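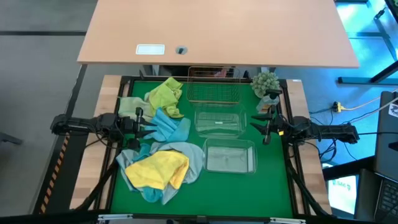
Stirudik Tenants' Association
Minutes of the general meeting, 28 April 2019

Opening
The chair opened the meeting at 6 p.m. in the ground floor lounge. There were 17 members present and 4 apologies. The minutes of the last meeting were approved with one correction: the bike room door is to be repaired by the landlord, not by the association.

Shared laundry room
The new booking sheet has been in use since the winter. Most members find it easier than the old one. Two households said their slots had been taken by others without asking. It was agreed that a slot is lost if the machine has not been started fifteen minutes after the booked time. The secretary will add this line to the sheet and post a copy by the elevator.

The second dryer still stops before the end of its cycle. Soltani Appliance Service has looked at it twice and now advises a new door switch. The landlord has been told in writing and has not answered. The secretary will write again and ask for a date.

Cleaning of the stairs
The contract with Plurken Cleaning runs until November. Members on the upper floors reported that the top landing is often skipped. Others were satisfied. It was agreed to ask Plurken for a signed sheet on each landing – the same system they use in the building on Irnel Street.

A proposal to end the contract and set up a rota among tenants was discussed at some length. It was put to a vote and failed, with 6 in favor and 11 against.

Money
The balance stands at $594. The only large expense since the last meeting was the new lock for the notice board. The cost of the summer cookout will be decided at the next meeting, once the price of the tent is known.

Courtyard
The two benches need paint. The landlord will supply it if tenants do the work. A sign-up sheet will go on the notice board. Members asked again that dogs be kept on a leash near the sandbox.

Other business
A member asked whether packages can be left in the lounge. The meeting had no objection, but the association takes no responsibility for them. A request for a second key to the storage cage was put off – the landlord must agree first.

The meeting closed at 7:25 p.m. The date of the next meeting will be posted on the notice board.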